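How Do You Teach a Robot to Fold a Cloth?

Think about the last time somebody taught you to do something with your hands, like tying a shoe or cracking an egg. I'll bet they didn't just tell you. They showed you, slowly, and then they let you try.
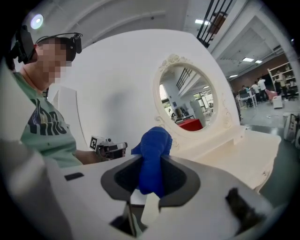 Bayu Yusof says the hardest thing about teaching a robot is remembering how much you already know, and that the first time he tried it he felt like he was explaining socks to somebody from the moon.

He has a point! Pick up a washcloth and your fingers do a hundred clever little things without asking you. They slide to the edge, they squeeze just enough, they notice when the cloth is slipping. A robot begins with none of that, so a person has to show it.

One way is to hold the robot's "hand" yourself. The hand is called a gripper, and it can come on a handle, with no robot attached to it at all. You pick up the gripper, you grab the blue cloth with it, and a camera riding on the gripper records what happens up close. Some people wear a camera on their head as well, so there is a second view from higher up. You may also spot a square with a black and white pattern stuck on a gripper. A pattern like that is easy for a computer to find in a picture, and it helps the computer work out where the gripper is and which way it is tilted.

Another way is remote control. You sit in one place and move a set of handles, and the robot's arms copy you, a bit like a very serious game of Simon Says. Jasper Smits learned on a practice arm called Dandier, and he spent his whole first Monday dropping a sponge.

Once is never enough, of course. At the Kornum workshop, the teachers showed one cloth task 139 times before lunch break on the second day, and their goal was 500. Why so many? Well, a cloth never lands the same way twice — sometimes it is flat, sometimes it is bunched up in a ball — and the robot needs to meet all those different shapes. Mistakes can be useful too, if you show how to fix them.

After that, a computer studies the recordings and looks for what they have in common, and then the robot gets its own turn.

Want to try being the teacher? Find a pair of kitchen tongs and a washcloth, and ask a friend to be your robot. Your friend holds the tongs and may only do exactly what you say. See how long it takes to fold the cloth in half, and then swap places.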